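Utholm library keeps evening hours through spring

December 11, 2024

The Utholm town library will stay open until 9 p.m. two nights a week through the end of May, the town council decided at its last meeting of the year. The late hours began in September as a trial and had been due to stop before the holidays.

Figures given to the council show 3,741 visits during the evening hours since the trial began. The library had expected far fewer and had set 1,850 as the number it would need to ask for more time. Use was heaviest in the last hour before closing, when most of the study tables on the upper floor were taken.

The cost of the extension comes mostly from staff pay, with a smaller share for heating and lights. The council will cover it from money left over in this year's road salt budget. Two council members voted against, saying the salt money should be held until the winter is over. They said they had no complaint about the library itself.

Under the new schedule, the ground floor and the upper floor will both be open in the evening. The children's room will close at 6 p.m. as before. Returns can be left in the outside drop box at any hour, and holds can be picked up until 15 minutes before closing.

Residents of Ongart and Hunditz can use the library on the same terms as people who live in town. Ongart has had no branch of its own since its reading room was turned into a clinic, and 109 people from there signed up for cards during the trial. Hunditz still has a small branch, open mornings only. There are no plans to change its hours.

Getting there in the evening remains a problem for people without a car. The last bus to Ongart leaves from the square at 8:10 p.m., and the last one to Hunditz goes even earlier. The council has asked the bus company, Clestavlow, whether the Ongart bus could leave an hour later on library nights. Clestavlow said in a written reply that it would look at the question when it draws up its spring timetable – it did not promise anything before then.

The library also plans some changes inside. The newspaper shelves will move closer to the front desk, and the old microfilm readers will go down to the basement, where they can be used by appointment. The space this frees up on the ground floor will become a sitting area for people who want to read without a table. Soft seating was the most common request on the comment cards filled out during the trial, ahead of longer weekend hours and a second printer.

A second printer has been ordered anyway. Printing will stay at 10 cents a page for black and white. Color printing will be offered for the first time, though the price has not been set.

The library will be closed from December 24 through January 1. Items due on those days can be returned on January 2 without a fine. Evening hours start again the following week.

The council will look at the visitor numbers again in April and decide then whether to make the late hours permanent. Comments can be left at the front desk or sent to the town office until the end of March.
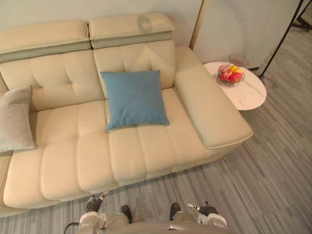

Glad about the late hours, but the bus needs sorting out first. I live in Ongart and have to leave just before eight to be sure of catching it, so the extra time doesn't do much for me. Could they at least try the later bus for a month and see who gets on?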